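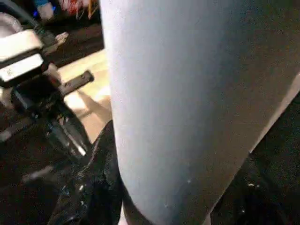

What do you put on the table before you open a flat-pack shelf kit? A plastic sheet, the biggest one you have, smoothed out to the corners.

I got that answer from Manuela Ferraro before I'd even taken my coat off. She has been putting together small shelf units in Lindlow for years (shoe racks, bathroom towers, those little stands people keep plants on), and I'd gone over to ask how she does it without losing her mind or her screws. I lose both!

"Black is best if the parts are white," she told me. "You drop a white cap on a white table and you'll be hunting for it until supper. And the sheet slides, so you can turn a whole tray around without scratching it."

She likes the Rirholm kits – tubes, trays, corner pieces, no glue – and she has strong feelings about the order things come out of the box. Trays first. "I want to see one lying flat before I touch anything else. I look at the corners. If a corner's bad, the whole thing leans, and you won't find out until you're four levels up."

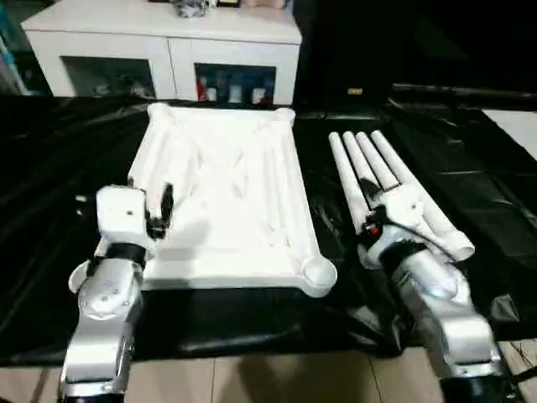 A white tray on the black sheet, with a bundle of tubes to the right.

I asked about the tubes, and she laughed, because tubes are where I always go wrong. I tip them all out and they roll under the couch. Manuela keeps hers together for as long as she can.

"Pick them up as a bunch. Stand the bunch on its end and tap it, like spaghetti. A short one shows up right away, and then you put it aside for the top."

Does she read the instructions? "Once, with coffee. Then I sit on them so they don't blow around."
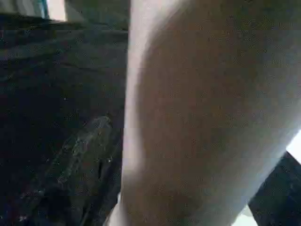 She's just as particular about the plastic afterward. She shakes it out over the trash can, folds it toward the middle, and keeps it on a hook by the back door. The current one has lasted since December, and she'd like a heavier one, if her cousin Marthinus Moodley ever gets around to bringing it from Urkton.

"The thin ones crease and then your little parts go live in the creases," she said. "You have to run your hand over it before you fold. Every time. I found five caps that way once, and I'd already written to the store to complain."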